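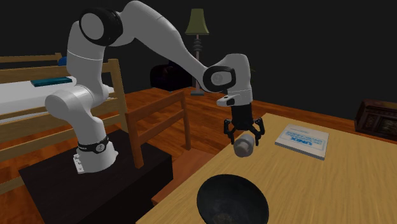
Home Archive Recipes Contact

Sourdough notes, February

The starter is two years old now and I have finally stopped feeding it every day. It lives at the back of the fridge and gets flour and water when I remember. Remedios Barrios gave me the first spoonful in a jam jar, and hers is still going too. She feeds hers rye. I use plain white flour and can't say mine is any worse.

What changed this month was the kitchen. We moved to the flat in Baltura, and the room sits at 64 most mornings. Dough that used to be ready by lunch was still flat at four in the afternoon. I moved the bowl to the shelf over the boiler, which stays close to 74, and the timing went back to normal.

I also cut the salt a little and went back to three folds instead of six. The crumb looks the same to me. Ashok Dwivedi had two slices and said it was chewier than the last one, so maybe the extra folds did something.

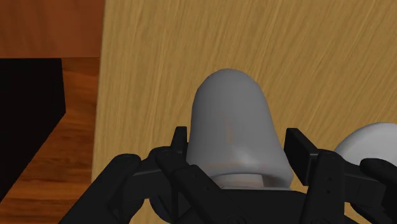
What I'm changing next

The oven here runs hot at the back. I have been turning the loaf halfway through, and next time I'll try one shelf lower as well. I want a darker bottom without burning the ears.

I have a bag of spelt from the mill shop in Pirano to use up before spring. The last time I used spelt the dough spread all over the tray, so I'll start with a small amount and hold back some of the water. If it spreads again it can go in a tin.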